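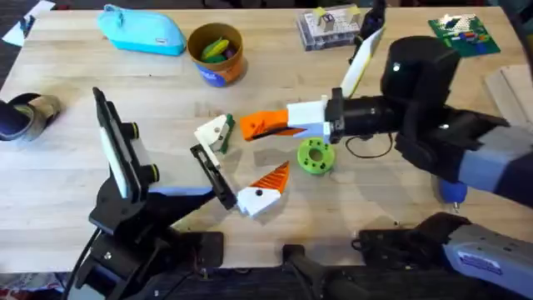

How long does it take to get a sourdough starter going from nothing?
Mine took two weeks and a bit, and I nearly threw it out on day five when it went flat and smelled like nail polish.

So I'm writing this with flour on my sleeves, a little after 9 at night, and the first loaf that I'd call bread is sitting on the rack. I keep going over to look at it! It isn't pretty. One side went up and the other side stayed where it was, so it has a kind of lean to it, like a hat. But it sang when it came out (that little crackling sound the crust makes, I'd read about it and thought people were making it up) and I stood there in my oven mitts and listened until it stopped.

I should go back a bit. September has been a slow month and I've needed something to do with my hands after work. Imogen Oakley gave me a library book on bread last spring, or lent it to me, and I suppose by now the library would like it back. I read the first chapter and put it on the shelf over the fridge. Then the bakery in Otwood cut its hours, and the only bread left by the time I get there is the seedy kind that gets in my teeth. So down came the book.

The starter is whole wheat and water, equal weights, and that's all. I fed it every morning before coffee. First loaf: a brick. I used 236 grams of water when the recipe wanted a good deal more, because I'd read the wrong line, and I baked it anyway to see. We ate it as toast, with soup, and then as croutons. Second loaf: spread out like a pancake. I'd left it on the counter all day when it was 80-something degrees in the kitchen, and by suppertime it was soup with a skin on it. Third loaf I don't want to talk about, I forgot the salt. You would not believe how much bread tastes like nothing without salt.

This time I put the dough in the fridge overnight after shaping and baked it straight from cold, which was Wendy Haslam's advice. Wendy has been baking since before I could drive, and she told me over the phone to quit fussing with it and buy a thermometer. I bought the thermometer. The water off my tap was way colder than I'd guessed, so there's at least part of my trouble.

Things to remember for next time, since I never do:
Turn the loaf around halfway, the back of the oven is hotter.
Lid off sooner. The bottom is dark and the top could have gone longer.
Rice flour in the basket. I used regular and had to peel the towel off an inch at a time, saying words.

I was supposed to wait until it cooled all the way before cutting. I lasted 7 minutes. The middle was a bit gummy and I ate two slices standing up, butter running down my wrist, and then a third one with the plum jam from Brenine that I've been saving for company. Well, I'm company.

I want to try one with walnuts on my next day off. I'm taking the heel end over to Imogen tomorrow, along with her book, if I can get the dough off page 146.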